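FOR IMMEDIATE RELEASE

Povia brings back the Sumitz runner, squeak not included

October release limited to 825 pairs in two colors, with a third for anyone who can find it

Povia will reissue the Sumitz, its low-top running shoe from the year 2000, this October. The shoe was discontinued after one season, during which it sold poorly, squeaked on tile and was described in one store's return log as "loud." It has since become the model customers ask us about most, usually in a tone suggesting we took it from them personally.

The new Sumitz keeps the original last, the split tongue and the lopsided heel tab that our factory has spent years being asked to straighten. The upper is a tight mesh with suede overlays at the toe and eyestay. The midsole has been recast in a softer foam, as the old one had a tendency to turn to crumbs in the box. Collectors who prefer crumbs are welcome to keep their existing pairs.

Two colors go on general sale. Wet Cement is gray with an off-white sole. Traffic is orange, and there is very little more to say about it. A third color, Pond, will be sold only at the Yimer store and will not be restocked, reserved or discussed by phone.

The squeak came from the insole rubbing against the heel cup. Our designers fixed it in an afternoon, which raised some questions about the year 2000 that the company has decided to leave alone.

Each pair comes with two sets of laces, one flat and one rope, and a spare insole.

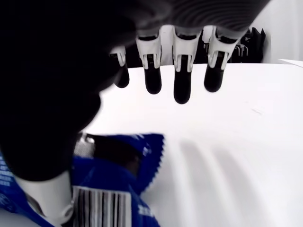
The box is a copy of the first one, down to the lid that never quite closes. The size run has been extended at both ends, and half sizes are offered throughout. The original skipped them on the theory that people could wear thicker socks.

Povia made the reissue with Promeo, the sole maker that supplied the outsole the first time and still had the drawings. Promeo has asked us to mention that the outsole was never the part that squeaked. We are happy to do so.

How to buy

The Sumitz goes on sale at 3 p.m. on release day at the Yimer store and on the Povia website. Limit one pair per customer. The first 40 people in line at the store will get a wristband and first choice of size. Camping overnight is not permitted on the sidewalk, which belongs to the city, or in the doorway, which belongs to the bakery.

Pairs may be exchanged for another size while stock lasts. Noise is no longer accepted as grounds for return.

Press samples are available in one size per color. Please contact the Povia press office and include a shipping address.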